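Recording Lidded Containers with a Hand-Held Gripper: Operator Rules

Applies to all tabletop sessions under the Grota protocol. Read it through before your first shift, then keep the checklist open at the station.

1. Before the session

Wipe the table. Reflections off clear plastic are hard enough to work with without smears underneath. Push objects you are not using back from the work area, and keep sleeves and loose cloth out of the path of the linkage.

Open and close the gripper 12 times with nothing between the fingers. It should move without catching. Check the pads by eye. Frayed edges go in the wear log with the station name; a pad that slides under light finger pressure gets replaced before recording.

2. Approach

Start each take with the container closed and at rest. Come in low and slow, fingers nearly closed, and stop short of contact for one full second. Latched lids are worked from a corner or from the flap side, as the task card says. Do not pry against the seal. If the container slides more than 25 mm, end the take and mark it "shifted" — do not push it back while recording.

3. Limits

No more than 4 failed attempts per container before you move to the next card. Keep failed takes. The Zepeda set closed at 1,667 takes, and the failures in it were used as much as the rest.

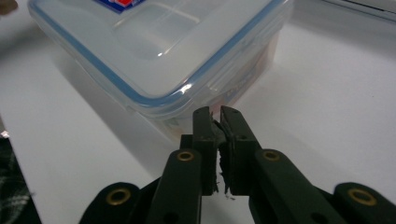

Ximena Magaña
Data Quality Lead, Munumau

Corner approach on a clear container with a blue seal around the lid. The fingertips sit just below the corner, and the pad between them is frayed, so this one needs a wear log entry under section 1.

4. After the session

Upload before you change pads. Note the pad change as a separate entry, with the time of day. Questions on labels go to the Gralness queue.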